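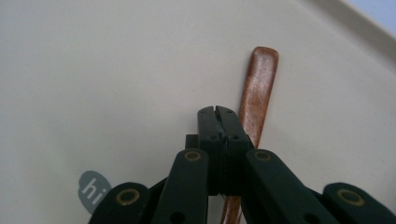 *Cream surface, soft light, wooden handle*

**zlatko_a** — 01/09/2024
Trying to match this cream for a shelf. Camera set to 3308 K, ISO 164. Is a photo enough for a paint match?

**vada50**
No. White balance shifts pale colors too much. Take a chip to the store.

**clutus**
Disagree. Put a gray card in the shot and it gets close enough for a shelf.

**vada50**
Close, until the two sit side by side. Cream shows every error.

**zlatko_a**
Gray card ordered. Will try both.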